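Unari Home Forum > Storage and Tidying > Bins, Boxes and Baskets

Big metal bin for small loose things – line the bottom or leave it bare?
2,657 views

drawer_three
Posts: 165

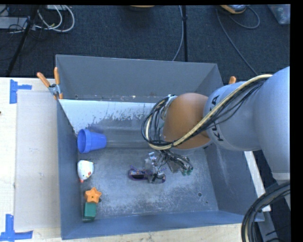
I bought the bin secondhand in Roussel in March and paid $60 for it, so I want to keep using it. It's gray metal, pretty big, and it lives on a wooden table. Small stuff from the rest of the house ends up in it before it gets put away. Toys mostly, plastic cups, odd pieces of sets, glasses.

Three questions.

1. Should I line the bottom? The metal is scuffed all over. I don't care how it looks, but I do care about lenses.

2. If I line it, what with? I have a leftover roll of Tisteto felt from doing drawers, but I'm worried it will hold crumbs and sand.

3. Does a bin like this need anything under it? The table is pale wood and marks show.

I don't want dividers. I tried a divided box before and every section filled up with the wrong things.

pegboard_ok
Posts: 1,283

Line it. Bare metal is fine for plastic cups and toys, they can take it. Glasses can't. Felt works, but don't glue it. Cut it a little oversize and press it into the corners, then you can lift the whole thing out and shake it over the trash.

Under the bin, use felt pads on the corners. A metal edge on soft wood will leave a line the first time you slide it.

sortitlater
Posts: 88

I'd leave it bare. I had felt in a metal bin for a year and it was the worst part of the setup. Anything sticky that went in stayed in. Bare metal you wipe with a damp cloth and you're finished.

The glasses are a separate problem. They shouldn't be in there at all. Put a hook or a small dish by the door.

drawer_three

There is a dish by the door. It has keys in it, and a tape measure, and batteries that may or may not be dead. The glasses go in the bin because the bin is where I'm standing.

pegboard_ok

Then line one end and leave the rest bare. Glasses at the lined end.

sortitlater

So a divider, without the wall.

pegboard_ok

Sure. It's still a place for the glasses.

mudroom_east
Posts: 412

I have a similar bin, a Rekness one, a bit smaller I think. I use a thin silicone baking mat in the bottom. It doesn't hold crumbs, it rinses off in the sink, and it keeps things from sliding when you move the bin. It also cuts the noise down a lot, and for me that was the main reason. Dropping a handful of toys into a metal bin at six in the morning wakes everybody up.

The downside is that mats only come in certain sizes. Mine leaves a strip of bare metal along one side. That hasn't mattered.

drawer_three

Hadn't thought about noise, but yes, it's loud. What happens with lenses on silicone? Mine are the purple ones with dark lenses and I've already replaced them once.

mudroom_east

Fine so far, as long as the mat is clean. Grit on the mat will scratch a lens the same as grit on metal. If you set them down folded with the lenses up you should be OK on either one.

quarterinch
Posts: 37

Agree with the mat and disagree with the felt. Felt sheds, and you end up with fuzz on everything, especially anything rubbery.

Also, about cups. If you store that flowerpot-shaped blue one on its side, it will roll as soon as you pick up the bin. Stand it upright and put the little things inside it. You get a container out of it for free. The orange star would be a good candidate if it fits.

drawer_three

The trouble with putting things in the cup is that I forget what's in the cup. I lost a bike light key that way, for weeks. I'd like everything lying out where I can see it from above.

quarterinch

Fair enough. Lay it down on the lined part, then, and it won't go far.

sortitlater

I'll say it again. You are all building a nicer home for stuff that isn't supposed to live there. If the bin is for things on their way somewhere else, it should get emptied every night, and then the lining doesn't matter. Ours gets emptied after dinner. It takes five minutes. Whatever is still there the next evening goes to whoever owns it, on their bed.

pegboard_ok

That works if there are people to hand things to. Plenty of us live with small kids who won't put away a cup no matter whose bed it's on. I empty ours when it's full and I'm not sorry.

mudroom_east

Same here. Every night lasted a week at our house.

sortitlater

Then get a smaller bin. A big one gives you more room to put it off.

drawer_three

I like the size. With a small one everything is piled up and I have to dig. In the big one I can line things up along one side and see what I've got. White toy, star, cup, done. I usually carry it all back to the kids' room in one trip.

hallcloset
Posts: 9

New here, hope it's OK to add something. If the metal is scuffed, run your hand over it before you decide. Some scuffs are only surface marks and some have a raised edge you can feel. Mine had one of those near a corner and it snagged a knit hat. I went over it with fine sandpaper by hand, wiped it down, and it's been smooth since. Check along the rim too.

pegboard_ok

Good point, and do it before lining. A burr will cut through a thin liner sooner or later.

quarterinch

Wipe twice after sanding. Metal dust is gray and you won't see it in a gray bin, but it will get on a white toy right away.

drawer_three

Update. I felt over the bottom with my hand. Most of it is smooth. There was one rough spot and I sanded it. Wiped it twice like quarterinch said, and the second cloth still came up a little gray, so I did it a third time.

I'm going with the silicone mat at one end and bare metal for the rest. Felt pads are going under the corners, cut from the Tisteto roll, so that gets used up at least. The glasses are supposed to go on the mat.

Still undecided about emptying it every night. I'll try for a couple of weeks.

mudroom_east

Measure the inside before you buy the mat. The bottom of mine is narrower than the top – I measured across the rim and had to take the first mat back.

drawer_three

Thanks, I would have done exactly that.

sortitlater

Two weeks is a decent trial. Pick a fixed time or it won't happen. I still think the glasses belong by the door.

pegboard_ok

Clear the batteries out of that dish and they could.

drawer_three

OK, OK. Batteries tomorrow.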